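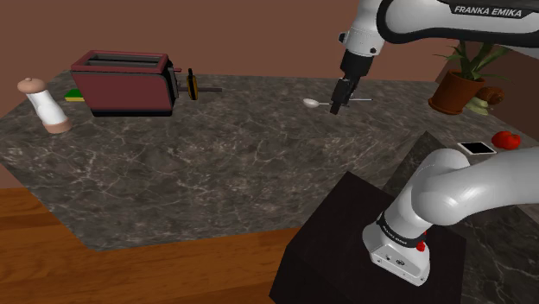
Spoon on a gray marble countertop

Section 4: Getting the Vulex ready for a show

Okay, so by now you've unpacked the Vulex, you've read my long rant about power supplies in Section 3, and you want to make some noise with it. Me too! I've played this little drum synth with my band Ghaffari for a good while now, mostly in rooms where the sound check lasts as long as it takes to find the outlet, and the order of steps below is the one I keep coming back to. The Gevico people print a quick-start card that covers the same ground in a different order. It works fine too, but it assumes you're sitting at a desk.

This section was last changed on 6/28/25 and matches firmware 83. If yours shows a lower number on startup, the menus will have slightly different names (Kit was called Bank, for one), but the steps hold up.

What you need before you start: the Vulex, its own power supply, two quarter-inch cables, and a mixer or DI box with two free channels. Headphones are nice to have.

4.1 Hooking it up

1. Turn the mixer channels all the way down.

2. Plug the left and right outputs into the mixer. If you only have one channel, use the left output by itself and the Vulex will sum everything to mono.

3. Plug in the power supply, then hold the Power button until the display lights up.

4. Wait for the kit name to stop blinking. Samples are still loading while it blinks, and any pad you hit will be silent.

5. Set the Vulex volume knob to three o'clock, then bring the mixer up slowly while you tap the kick pad.

CAUTION: Don't power the Vulex on or off with the mixer up. It sends a nasty thump through the outputs, and a big PA will make it a lot nastier. Mixer down first, every time.

NOTE: If you hear a steady hum, try the ground lift on the DI box before you start swapping cables.

4.2 Loading a kit

1. Press Kit, then turn the big knob to scroll. There are 25 factory kits, and your own come after those.

2. Press the knob to load the one you want.

3. Tap each pad once. I know, it's boring, but I've started a set with a cowbell sitting where my snare should be and I don't recommend it.

If you want a starting point for that cold, marching post-punk sound, try factory kit 7. I pull the snare decay back almost to nothing and push the toms up until they sound like somebody falling down the stairs in a good way. For anything dancier, leave the decay alone and put a little drive on the kick instead.

4.3 Setting the tempo and click

1. Press Tempo and tap the pad in time four times, or turn the knob to dial in a number.

2. Hold Shift and press Tempo to open the Click page.

3. Set Click Out to PHONES. The other choice is ALL, and then the whole room gets your click — we found that out in Prunaldale, in front of a pretty patient crowd.

4. Press Exit twice to get back to the main screen.

NOTE: The tempo is saved with the song and not with the kit. If you change kits in the middle of a song, the tempo stays put.

4.4 Saving your set

1. Press Song, pick an empty slot, and press Save.

2. Name it with the knob, one letter at a time. I keep my names very short.

3. Do the same for each song, in the order you'll play them.

4. Hold Shift and press Song to turn on Set mode. The right footswitch now moves you to the next song and the left one goes back.

CAUTION: Turning off the power while the display says WRITING can wipe the whole song list. Give it a few seconds.

4.5 Locking the panel

Do this one last. Hold Shift and Exit together until LOCK shows up, and all the knobs except volume will stop responding. To unlock it, hold the same two buttons again and enter the code. The factory code is 3191, and you can change it under Setup, Panel, Code. Write the new one on a piece of tape and stick it on the bottom of the case. There's no way to recover it short of a full reset, and a full reset takes your songs with it (see Section 9 for backups).

Footswitch wiring and the MIDI settings are in Section 5.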